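Trostik Canopy Data Logger
Forest monitoring equipment, Skidum range

The Trostik is a weatherproof logger for long-term forest conservation work. It records air temperature, humidity and light beneath the canopy, and is supplied to reserves, land trusts and research stations.

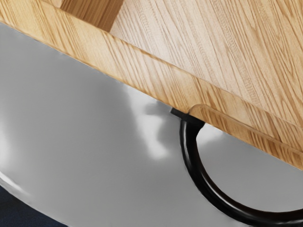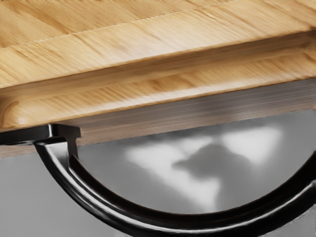
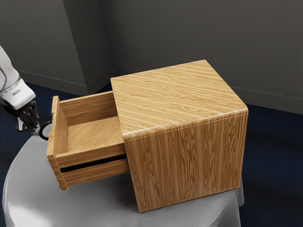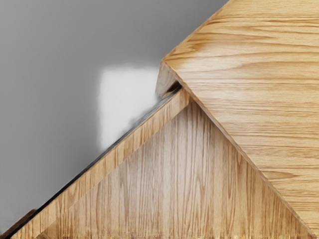
Pale wood with a visible grain.

Specification
Memory: 1000 days of hourly readings
Mounting height: up to 20 metres
Operating temperature: -20 to 50 °C
Power: 2 lithium cells, supplied
Fixing: adjustable strap; no nails or screws are to be used on living trees

Ordering
Units are sold singly or in boxes of 20. Conservation bodies working in the Võ and Mumer reserves may apply for the reduced rate. Applications for the coming season close in April.

Servicing
Loggers should be returned for calibration every two years. Please remove the cells before posting and enclose the site record sheet.

Page last revised 2019-08-29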